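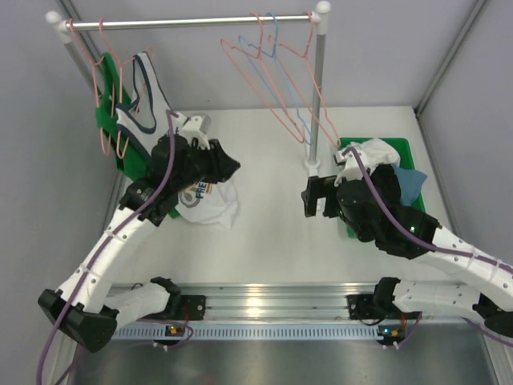 Do velvet hangers really save closet space, or is it all hype?

Forum: Small Closets and Storage
14 replies

pinetar_lou
2 December 2025
Moved into a one-bedroom in Trindadcombe with a closet built for a person who owns one coat. Every storage blog says the same thing, buy slim velvet hangers and you'll double your space. Double? I have 128 hangers right now, mostly the thin wire kind, and I can't see how a velvet one is going to be slimmer than a piece of wire. What am I missing?

oddsockdrawer
You're missing nothing. The "double your space" line compares velvet to those fat wooden suit hangers. If you're already on wire you'll gain zero inches and maybe lose a few.

Marge_in_the_attic
Space isn't the point, slipping is. I had tank tops on the floor of my closet every morning. Switched to the Uvia velvet ones and they stay put. I'd never go back.

oddsockdrawer
Sure, they stay put. They also stay put when you're trying to get the shirt off in a hurry and stretch the neck out. And the fuzz sheds. I had black lint on a white blouse from a brand new pack.

Marge_in_the_attic
Mine never shed. Maybe you bought cheap ones?

oddsockdrawer
I bought the ones the blog told me to buy. Which had a discount code at the bottom of the post, funny enough.

tallboy_dresser
Wire wrecks shoulders, though. Anything knit ends up with those little horns. I'd keep wire for button-downs and fold the sweaters. The coated wire ones are a bit kinder than bare metal, but I wouldn't trust them with a heavy coat.

pinetar_lou
Folding sweaters means a shelf, and I don't have a shelf. I have one rod and a light bulb.

kettlewhistle
Get the cascading hooks. Ojo makes a set of 12 and you can hang one hanger below another. I got half my rod back.

tallboy_dresser
Half your rod back, and everything on the bottom is invisible. I tried those for a month. I wore the same two shirts because they were on top.

kettlewhistle
That's a you problem — put the stuff you wear least on the bottom.

tallboy_dresser
If I wear it that little, why is it in the closet?

hemline_hal
That's the real question for the OP. 128 hangers in a one-bedroom! How many of those have something on them you wore since April? I did a clear-out before I spent a dime and the "space problem" went away. No product needed.

pinetar_lou
Fair, but my winter stuff hasn't been touched since April because it was summer. I'm not tossing a parka over that.

hemline_hal
Nobody said parka. Start with the T-shirts.

Marge_in_the_attic
I'll say one nice thing about a clear-out, it does make it cheaper to try velvet. Buy 2 packs, do the slippery things only, leave the rest on wire. You don't have to match.

oddsockdrawer
I can live with that advice. Just don't expect any extra room out of it.

pinetar_lou
OK. Pulled out a bag of T-shirts last night and the rod already looks better, so point to Hal. I'll get one small pack of velvet for the tank tops and see if it sheds. Not buying the hooks. Does anyone know if Sumside takes used wire hangers, or do I have to find a dry cleaner?

kettlewhistle
Sumside took mine, but only bundled. Call first, the one near me changes its mind a lot.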